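引っ越し先の内見で「光」を信じすぎないこと

10月16日

賃貸サイトの文章というのは、どうしてああも光の話ばかりするのだろう。「明るい室内」「陽当たり良好」「自然光あふれるリビング」。今の部屋を探していた8月、同じような文句を何十回読まされたかわからない。

最初に見たのはロムロウという名前の建物で、駅から徒歩3分と書いてあった。歩いてみたら信号が二つあって、運が悪いと倍はかかる。まあ徒歩時間の表示は信号待ちを含まないそうなので、嘘ではない。嘘ではないのだが、嘘でないことと役に立つことは別の話だと思う。

案内してくれたファリナさんは感じのいい人で、窓のカーテンを全部開けたうえに照明も全部つけて待っていてくれた。昼の2時である。私は照明を消してもらった。台所の奥は新聞が読めないくらい暗くなった。ファリナさんは「夜しか料理されない方も多いですから」と言った。それはそうかもしれないが、私は昼にも料理をする。

次のノゲイラという物件は18平米で、写真では倍に見えた。広角レンズのせいだろうが、今どきそれくらいは読む側も割り引いている。気になったのはむしろ家具のほうで、置いてあったソファが妙に小さい。座ってみると膝の裏が余る。部屋を広く見せるための寸法なのだと思う。自分のソファを持ち込むつもりの人は、巻き尺を持っていったほうがいい。スマートフォンの計測アプリも試したが、同じ壁を測るたびに数字が変わるので途中でやめた。 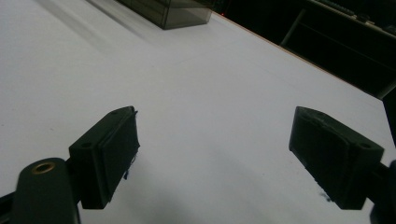
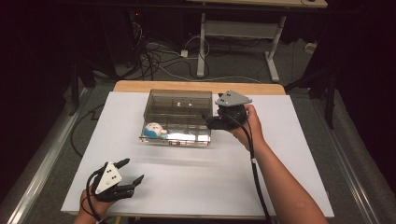 友人のチンツィアは、部屋選びは直感だと言い張る。入った瞬間にわかるのだそうだ。そういう彼女はこの数年で何度も引っ越しているので、その直感がどの程度のものか、私は疑っている。入った瞬間にわかるのは匂いと天井の高さくらいで、隣の生活音も、排水の流れの悪さも、朝の共用廊下の自転車渋滞も、内見の短い時間にはまず出てこない。

だから私は二度行くことにした。一度目は昼、二度目は夜。二度目を渋る会社もあったが、渋られた時点で候補から外した。夜に行ったら、昼は静かだった裏の道が配達バイクの抜け道になっていた物件もある。もちろん、たまたまその晩だけだったのかもしれない。そこまで疑い出すときりがないので、そういうことにはしなかった。

もうひとつ、よく勧められる「内見チェックリスト」についても書いておく。私も無料のものを印刷して持っていった。項目が多すぎて、全部に丸をつけているうちに部屋を見る時間がなくなった。コンセントの位置と洗濯機置き場の幅と携帯の電波、結局そのあたりしか見返していない。「住民の雰囲気」という欄にいたっては、何を書けというのか。エレベーターで会った人は会釈してくれた、とだけ書いてある。

初期費用の見積もりでは、内訳に「室内安心サポート」というのが入っていた。何を安心させてくれるのか聞くと、鍵をなくしたときに電話がつながるらしい。任意ですかと聞いたら、少し間があって、任意ですと言われた。外してもらった。

結局借りたのは、広告に光のことが一言も書いていなかった部屋である。西向きで、夕方はまぶしくてテレビが見えない。カーテンはまだ届いていない。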